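Chamado: importação de catálogo trava / miniaturas trocadas
Sistema: Javach (módulo loja)
Loja: Greststead
Prioridade: alta
Status: aguardando fornecedor

Segunda, 8h40. Importação do CSV da Wiletti parou na linha 1.674 de 2,000. Sem mensagem de erro, só a barra congelada. Reiniciei o serviço, mesma linha de novo.

9h15. Abri o arquivo no editor. Linha 1.674 tem aspas sem fechar no campo descrição. Corrigi na mão, rodou até o fim. Mas agora os preços com vírgula entraram como texto, 490 itens zerados na vitrine. Tirei a categoria do ar.
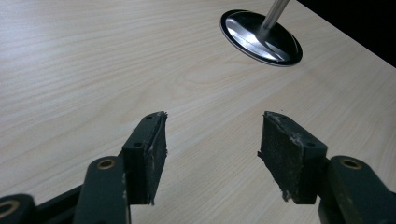
10h05. Preços: separador decimal no perfil de importação estava em ponto, alguem mudou. Voltei pra vírgula e reimportei só os zerados, ok. Ficou o problema das miniaturas, que o Javach recorta sozinho pelo centro. Numa foto como esta, com a base redonda e polida lá no canto superior direito, o recorte quadrado pega mais tampo de madeira e dedos de garra. Cliente não entende o que é o produto.

10h50. Desliguei o recorte automático, limpei cache, gerei de novo. Sem efeito. Log do gerador diz "perfil herdado", deve estar puxando configuração da loja antiga (Kinnear).
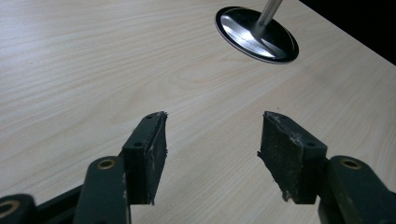 11h30. Era isso mesmo, perfil da Kinnear ainda ativo por baixo. Desvinculei. Recorte parou, porém agora a compressão está forte demais, qualidade 28 gravada no perfil padrão. Dá pra ver o risco em superficie clara com veio fino, tipo esse tampo bege: o veio vira mancha no celular, e o reflexo na base de metal fica em degraus. Subi a qualidade e mandei refazer o lote todo.

13h20. Lote refeito pela metade, fila parou. Disco do servidor de mídia cheio, miniaturas velhas não foram apagadas.
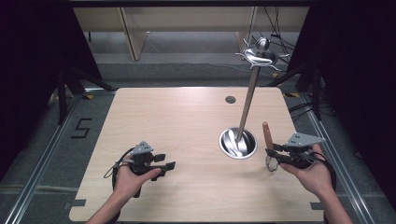

13h45. Apaguei a pasta temporária, fila andou. Monitorando.

15h10. Fila zerada. Categoria de volta no ar, conferi preço e estoque por amostragem, tudo batendo.

Pendente:
- Javach: por que a importação trava sem avisar com aspas abertas
- Wiletti: mandar CSV validado da próxima vez
- limpeza automática da pasta temporária, ainda sem agendamento

Não fechar o chamado antes da resposta do Javach.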